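Can a Machine Clear the Table Yet?

By Kirstin McIver

Readers have been asking when they can stop doing dishes. The short version is that you should keep the sponge. The longer version is more encouraging than it was when I last wrote on this subject, and it has a lot to do with tables.

Clearing a table is a good test of a household robot. It needs no strength to speak of, and a child of six can do it. It also involves things that are tall, flat, round, slippery and sitting too close together. A vacuum robot can bump into a chair leg and turn around. An arm that bumps into a mug has a mess to deal with.

Most of the early practice now happens in simulation. The Skasine project, run out of a small lab in Irville, set its software 3,704 table tasks in a simulated room between last fall and February. The tasks are short. Pick up one thing and put it down somewhere else without knocking over its neighbors. The room, the wall color and the items on the table can be swapped for others in a few seconds, and a dropped cup costs nothing.

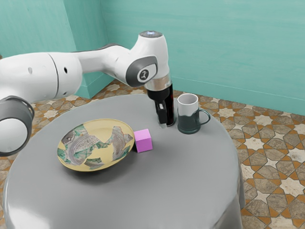

Tall, narrow items have gone best. A two-finger gripper coming straight down has something to close on, and if it is off by a little the object usually shifts into place. Small blocks are also fairly easy when they stand alone. Push one up against the rim of a plate and the success rate drops, as one finger no longer has room to get down the side.

Plates are the real trouble. A wide, shallow plate lying flat gives a gripper almost nothing to hold. People slide a fingertip under the rim, or drag the plate to the edge of the table and pinch it there. We do this without thinking. Of the failed tasks that the Skasine group went back and sorted by hand, 217 involved a plate, more than any other item. Mugs came next with 122, and most of those were a matter of where the handle was pointing.

Then there is the question of whether any of it carries over to a real kitchen. Halilović, the catering supply company, tried an arm at a sorting bench in its return room over the winter. It took cups and bottles out of crates at nearly the pace of a new employee. It did not handle plates at all. Those still went to the 2 people working beside it, and the company says it has no plan to change that this year.

Guvix, which builds arms for light shop work, has said it wants a home model. It has given no price. The people I spoke to there were more interested in talking about folding towels, where they think they are further along. I asked to see a towel folded and was told to come back in the summer.

My own view is that shop floors will get there well ahead of homes. A shop can use the same cup every day and put it in the same place. My kitchen table has mail on it.

Next month I will look at dishwashers, and at why loading one is so much harder than emptying it. If you have a robot arm at work that does an ordinary chore, well or badly, write to me at the newsletter's usual address and tell me what you have it doing.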